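Re: Twisting cloths before drying – does it ruin them?

gunhild_m
Joined: October
Posts: 5

I have a set of thin cleaning cloths from Stornari, bought for glass and bathroom fittings. The leaflet says "do not wring." I have wrung them by hand since I got them and now two have gone out of square. One side is visibly longer than the other. Is this the wringing or the dryer? I run them on low.
Gunhild Mikkelsen

Bilyk
Posts: 2243

Dryer. Low heat still shrinks a loose knit along one direction more than the other. Wringing by hand does not generate enough force to deform a cloth that size permanently.

pholovko
Posts: 2000

Disagree with Bilyk. The force is not the issue, the direction is. If you hold a cloth by two opposite corners and twist, you are loading it on the bias, where there is no yarn running straight to take the pull. Knits and open weaves both give a lot there and do not fully come back. Hold it by two edges, fold it once lengthwise, and the load runs along the yarn.

Check which diagonal is longer on the bad ones. If it is the same diagonal you grab, there is your answer.

Bilyk
Posts: 2243

That explains a lopsided cloth. It does not explain one side being longer than the other, and she said side. Different fault.

gunhild_m
Posts: 5

Measured them flat on the counter. The hems differ, and so do the diagonals. I do grab by the corners.

pholovko
Posts: 2000

Then you probably have both. For the diagonal part, you can pull it back to some extent: dampen the cloth, take the two corners on the SHORT diagonal, and draw it out slowly. Hold for a few seconds, release, turn it over, repeat. Do not jerk it. 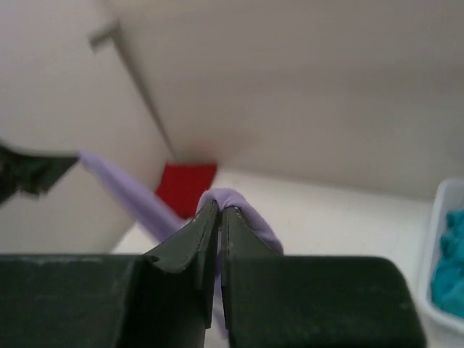 Keep the pull even from both ends. If the middle rolls into a rope, you have too much twist in it and the creases will set when it dries, so let go, shake it out and start again. Three rounds is my limit. If it is still off after that, leave it.
Petro

Brullivine
Posts: 3

I use the Finer ones and put them through the spin cycle, then hang by one hem. No wringing at all. They stay square.

Bilyk
Posts: 2243

Agree on hanging by the hem. I still would not bother stretching a cleaning cloth back into shape – it wipes the same either way.

gunhild_m
Posts: 5

They go in a stack on an open shelf, so the shape matters to me. One came most of the way back with Petro's method. The hem is still long on the other. I will stop using the dryer and see what the next few washes do.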